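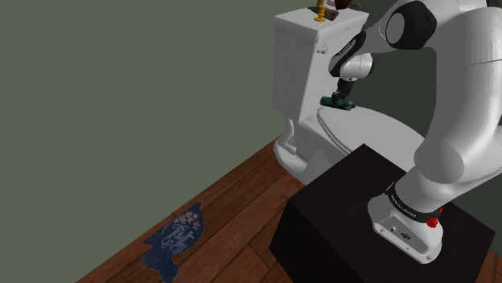 *Image credit: Marcelle Tessier / Fandari*

Pace-of-play policy at most Canadian public courses rests on a single instrument, the posted round time, and the instrument is poorly calibrated. A card that reads "4:15" tells a foursome how long the round should take. It does not tell them where the course loses its time, and it gives the marshal no basis for acting before the ninth green. By then the tee sheet is already compromised.

My argument is that public operators should stop enforcing round times and start managing starting intervals. Most of the delay golfers complain about is built in at the first tee, before anyone has hit a poor shot.

The arithmetic is simple. A course can move groups through only as fast as its slowest hole allows. On a typical layout that hole is a long par three, where the group behind cannot play until the green is clear. If a par three needs 11 minutes to clear and the pro shop sends groups off every eight, each group adds three minutes to the queue. No amount of ready golf elsewhere will remove it. A quick foursome on the preceding par four simply arrives at the backup sooner.

Brullum, the municipal course where I play most of my rounds, is a useful case. Its fourth hole is listed at 167 yards from the middle tees, slightly uphill, with a bunker short left and a green that falls away at the back. Few players hit it in regulation. Most need a chip and two putts, and a fair share of them walk back for a club left on the wrong side. The course responded to complaints last season by hiring a second marshal for Friday afternoons. The marshal spent those afternoons asking groups on the fifth fairway to close a gap that the fourth hole had created.

The cure was available at no capital cost. Wider intervals on the busiest afternoons would sell fewer tee times, and that is the objection every operator raises. It deserves a serious answer. Green fees are perishable inventory and the Canadian season is short. From the shop's point of view, a tee time withheld in July cannot be recovered in January.

The objection assumes, however, that the additional groups can finish. Late twilight groups at a congested course often walk in after 13 or 14 holes, and some of them ask for a rain cheque. Others do not ask and do not return. A booking sheet records the sale and leaves out both outcomes. Operators who price the marginal tee time at its full green fee are overstating its value.

There are partial measures. Calling groups up on the par threes lets two parties overlap on the walk and takes some pressure off the tee. A starter's gap, meaning one empty slot left in each block of bookings, lets the queue drain before it compounds. Moving the tee forward on the problem hole helps, although superintendents are right to worry about wear on a small forward deck. At Brullum the 436-yard closing hole could also play from the forward markers on weekends without loss to anyone who is not in a competition.

I am less persuaded by technology. Cart-mounted GPS will report that a group is behind its position, but it cannot distinguish the group that caused the delay from the group trapped by it. Enforcement built on that reading penalizes the wrong players as often as the right ones. Walkers, meanwhile, are not measured at all.

Posted round times should stay on the card as information. A visitor planning a drive home is entitled to an estimate. As a standard of conduct, the figure asks golfers to correct a scheduling decision they had no part in making. The interval belongs to the operator, and it should be set by the slowest hole on the property.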